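Wide beveled fingers vs. soft pads for terry cloth - worth switching?
Forum > End effectors > Cloth and soft goods

ross_f
We have the Trellton rep pushing us toward their padded fingers for towels. They quote 3,000 cycles before a pad change. I've read that number three times and still can't find what they were picking up when they got it. Has anyone run hard fingers and padded ones on the same pile?

wprantl
Ran both, 600 picks each. Same towels, same arm controller, same closing force. I'd keep your money for now. Wrist camera stills from the hard fingers: 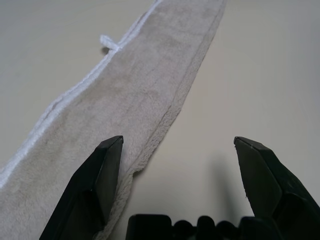
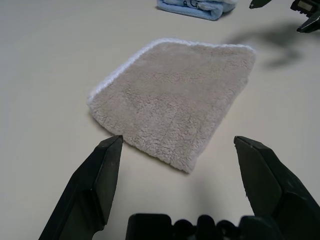
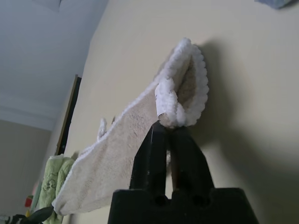
What I wanted out of the test was the miss rate on the approach, and the pads did nothing for it. Nearly all my misses came before the fingers touched anything. The planner likes a corner, and a towel lying like the one in the second still, with a corner pointing back toward the gripper, gives it an easy target. A long side with a fuzzy border like the first one is harder - the edge finder wanders in the loose fibers. Pads can't fix a bad edge estimate.

nayeli_e
Not convinced. You picked the one number the pads were never going to change. How about slip once it's lifted? The last shot shows the towel pinched at one end with the rest hanging off it, so all the load is on that pinch. That's where padding ought to help.

wprantl
Slip was lower with pads, yes. Two drops against a few more on the hard fingers. I don't call that a reason to buy, because a drop costs me one retry and the pads pick up lint.

ross_f
How much lint are we talking? The Trellton sheet says "wipe as needed" and leaves it there.

wprantl
Enough that I was wiping them every shift by the end. Maybe your towels shed less than mine.

gion.l
I'd question the force setting too. If you kept it the same for both, you probably had it tuned for the hard fingers. Pads spread the pinch over a bigger area, so the comparison is tilted before you start. We went through this with the Wotudeck controller and had to redo all of it in July.

wprantl
Fair. It was tuned on the hard fingers first. I can rerun with the pads tuned on their own, but I still don't expect the approach misses to move.

nayeli_e
Then please log the misses and the drops separately. One success rate for everything is how the vendors get away with it.

ross_f
Telling the rep we'll wait for the rerun. He won't like it.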